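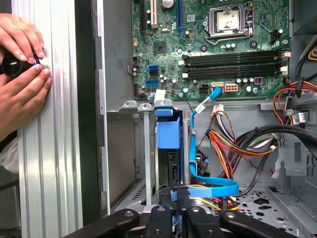
**Why does a caraway spirit turn cloudy when you add water to it?**

The flavor oils from the seed dissolve easily in strong alcohol and very poorly in water, so once enough water goes in, the oils come back out as tiny droplets and the liquid looks milky.

# Keeping the Caraway in and the Cloud out

Project report, Beverage Production, second year
Ieva Dzene and Yaw Amegashie
Instructor: Algirdas Ramanauskas

## How we got the topic

We wanted to do something on spirits from the start, but our first idea (comparing barrel woods) would have taken longer than the course itself, and Mr. Ramanauskas very kindly talked us out of it. He suggested we go and see Uwe Vogler, the head distiller at Dusatau, a small distillery on the edge of Ekthorpe. Dusatau makes a grain spirit flavored with caraway and a little orange peel, sold under the name Uveo. It's bottled at 40 percent, and it's a lovely thing if you like rye bread, which both of us do.

The trouble with Uveo is that some batches come out a touch hazy. The haze does no harm and the taste is fine, but shops send the bottles back anyway! Mr. Vogler had been handling it with chilling and filtering, and he felt that the filter was taking some of the flavor with it. He asked if we could look at the step before that, where the spirit is brought down to bottling strength, and see whether a gentler way of adding water would make any difference.

## What we already knew

Caraway seed is full of oil, and the two parts of the oil that matter most for taste and smell are carvone and limonene. Carvone gives the smell everybody knows from rye bread. Limonene is more like citrus, and it's also the worse of the two at staying dissolved as the alcohol drops. The orange peel brings in more limonene, and we think that's where a good share of the haze comes from, although we didn't have the equipment to prove it.

A distiller has a few ways to deal with this. The run can be cut earlier so that less of the heavy, oily end gets into the bottle. The spirit can be chilled and filtered. Or the water can be added slowly, with rests, which plenty of distillers swear by and others consider a waste of tank space. We heard both opinions in the same afternoon.

## What we did

All of our spirit came from one run, so the seed, the peel and the cut points were the same for every sample. The caraway was grown at the Tamošiūnaitė farm, which has supplied Dusatau since the beginning. Žydrūnas Raudsepp, who runs the still on most shifts, lightly crushed the seed, left it in neutral spirit overnight and ran it through the pot still the next morning. He let us stand by the spout with a row of little glasses and smell the run as it changed, and I (Ieva) would happily have done the whole report on that alone.

We then split the spirit and diluted it two ways:

- **Fast:** all the water added in one go, stirred, and left to stand.
- **Slow:** the same amount of water added in 5 equal parts, with a night's rest after each one.

The water was the distillery's own filtered water, and we kept both it and the spirit at room temperature. The first time through we forgot to let the water warm up, so we threw those samples out and started again. Each method was done twice. When the slow samples were finished, everything was moved to the cold store together and checked against a printed card with fine lines on it. If the lines looked soft through the glass we called the sample hazy.

For flavor we held a blind tasting with the distillery staff and the adults in our course, everyone spitting and everyone given bread and water between glasses. 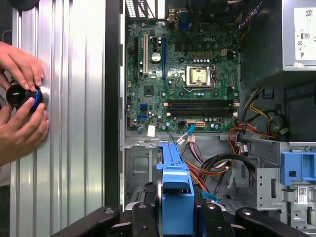 Ekthorpe, Feb 12, 2018

Tasting day! We set up in the bottling room, which smells wonderful and is freezing, so the samples had to sit a good while before anybody could taste them properly. Yaw poured and I kept the sheets. We collected 99 scores in all, counting repeat glasses, and had to leave a few more out where the handwriting beat us.

## What we found

At room temperature all of the samples were clear. In the cold the fast ones went hazy first, and by the end of the week the lines on the card were soft through both of them. The slow ones held up better. One stayed clear the whole time, and the other showed a faint haze that we argued over for longer than we should have and finally wrote down as hazy.

The tasting was closer than we expected. People liked the slow samples a little more, and the word "rounder" turned up on quite a few sheets, but the scores overlapped so much that we wouldn't want to build anything on them. Mr. Vogler preferred one of the fast samples and was very good-humored about it when we showed him the key.

## Problems with our method

We had very few samples, and judging haze by eye is rough work. A turbidity meter would have settled our argument in a minute. We also tried only one recipe from one run, and a different seed crop could easily behave differently. Mr. Raudsepp pointed out, too, that the small glass jars we used have a lot of surface for their size compared with a tank, and he suspects that the resting steps matter less at full scale.

## What Dusatau may do next

The distillery is planning to try the slow method on part of a real batch in November, when the tanks are less busy, and to leave the orange peel out of a second, smaller part. Mr. Vogler has promised us a bottle of each. Our score sheets and the haze notes are in the blue binder in the course office, and the tasting form is at the back if next year's group would like to reuse it.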